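Surnitz Civell tower case, bought used: a review

The Civell is a steel desktop case with a black outer shell, sold for years in office builds and now common on the secondhand market. I bought one complete with board, power supply and drive cage from a reseller in Sirnberg, to find out whether the case is worth reusing as a home file server. Weight as delivered, without drives, was 17 pounds.

Access is the strong point. The side panel comes off without a tool, and with the tower laid flat most of the interior can be reached. The drive cage is perforated metal with a blue plastic latch at the top. On my unit the latch held firmly over 15 removals and showed no whitening at the hinge.
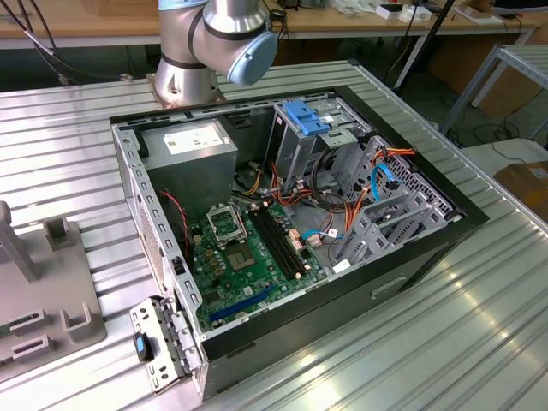 Sirnberg, August

With the panel off, the power supply sits in one corner and the motherboard takes up much of the floor. The CPU socket is open and empty, its retention bracket raised, and the two memory slots run next to it. Clearance at the socket is adequate for a low-profile cooler. A tall tower cooler will not fit under the panel; I tried a Swati unit and the panel stayed open by a finger's width.

Cable routing is the weak point. Orange, yellow and red power leads cross from the supply toward the drive bays, and the light-blue SATA cable loops beside the cage. There are no tie points, so I added adhesive ones. Allow an extra half hour for this on a first build.

The recessed handle slot in the shell is useful when lifting. Its inner lip is unfinished and should be filed.

Noise with the stock fan at 1,000 rpm was acceptable in a closet, less so on a desk. A 400 watt replacement supply of standard depth went in with no modification.

Thilini Bandara's write-up of the smaller Civell reports better routing but a single drive bay. For two or more drives I would take the larger case.

Rating: 7 out of 10. Recommended used, at a low price.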